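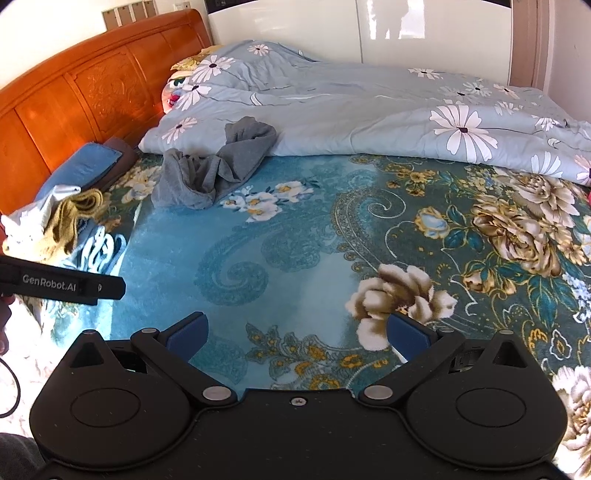 Figure 3. View from one hand-held gripper over a patterned blanket, with a crumpled grey cloth beside the duvet.

4.2 Garment segmentation

Plullik labels cloth regions in each wrist view and passes them to the Lodar grasp planner. Printed bedding is a hard case for it: flower edges on the blanket compete with true fabric edges. We therefore trained the boundary head on 2,000 hand-labelled views and weighted straight folds more heavily than creases. Grasp candidates are kept only where a fold lies between the fingertips. 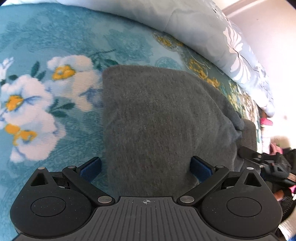 Figure 4. Folded dark grey garment, with its near portion between the open fingers.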